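Speaker notes — Teaching by hand, teaching by console
Trulwood session, 22 August 2025

Slide 1. Title

Say hello, check the clicker, check people at the back can hear. Say up front that this is a talk about collecting demonstrations. I'll get to training at the end, and only briefly. Questions are fine as we go.

Slide 2. Two ways to show a robot a task

First way: take hold of the arm and move it through the job. The joints go slack, you push, the arm records where it went. We did this at Meltholm for the first few months, mostly with bin sorting and lids. It's cheap and anyone can learn it in a morning.

Second way: sit at a console, hold two handles, and drive the arms from there. More equipment, more cables, more to go wrong. The person sees what the cameras see and has to do the job with only that.

Ask for a show of hands: who has done either one? If most have, skip slide 3.

Slide 3. Why hand guiding ran out

Your own hands end up in the camera view, so the pictures you record don't match what the robot will see later. One person can guide one arm well. Two arms is a struggle, and handing something from one to the other is close to hopeless. The arm's own weight also gets into the motion. You can see people leaning on it in the logs.

None of that mattered much for lids. It mattered as soon as we wanted fine work with two tools.

Slide 4. Suturing on a pad

Explain the job in plain terms. One instrument holds the curved needle, the other takes it, the thread follows through, then the knot. Surgeons learn this on practice pads, and so do our operators.

Leave this slide up for a bit. Let people look before talking again.
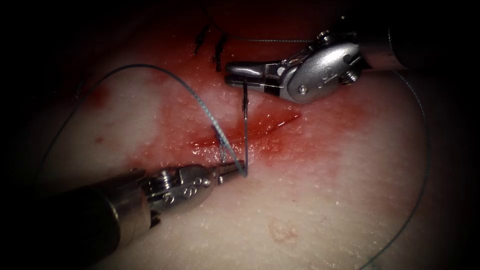 The handover is where operators slow down. Both tools have to hold the needle for a moment, and if one lets go too early the needle turns in the jaws. A new operator will regrasp over and over. We used to throw those runs out. Now we keep them and label the regrasp, so the model has some idea what to do when the grip is poor.

Thread is the other trouble. It has no fixed shape, it loops where it likes, and people deal with it almost without thinking. Ask an operator afterwards why they swept the thread to one side and they often can't tell you. It's in the recording all the same.

Slide 5. What we record

Handle positions, tool positions, jaw opening, video, and a foot pedal that marks the start and end of each step. The pedal was a late addition. Before that, somebody sat and cut up the video by hand, and it took longer than the sessions did.

Mention the clocks. Video and motion were out of step through most of April and we didn't catch it until the playback looked wrong. If you take one practical thing home, put a sync check at the start of every run.

Slide 6. Numbers

The Gritley set: 3,000 recorded steps, taken from 139 sessions with 3 operators. Of those, 1,000 steps are needle handovers. Say clearly that a step is one pedal press to the next. People have mixed that up with whole stitches before.

If asked about sharing the set: not decided yet. Don't promise anything.

Slide 7. Matlala console

Short demo clip, no sound. Point out the clutch — press it and the handles come free, so you can bring your hands back to a comfortable spot without moving the tools. Long clutch pauses show up as dead time in the data. We trim them, but keep the raw file.

There is no force feedback on this console. Operators judge pull by watching the thread tighten and the pad move. Someone always asks whether that makes the demonstrations worse. My answer is that the model only gets video and positions anyway, so at least the operator is working from much the same information.

Slide 8. Picking and training operators

Steady beats fast. Our quickest operator gave us the least useful data at first, with lots of shortcuts that changed from run to run. Cap sessions at an hour with a proper break in the middle. Tired runs look fine on video and messy in the motion logs.

Slide 9. Training, briefly

Single steps first, then pairs of steps joined up. Needle pickup is reasonable. Handover is patchy. Knots are still done by a person at the console. Don't get drawn into model details here — there's a backup slide if someone insists.

Slide 10. Questions

Repeat each question into the microphone. Leave the contact slide up while people pack up.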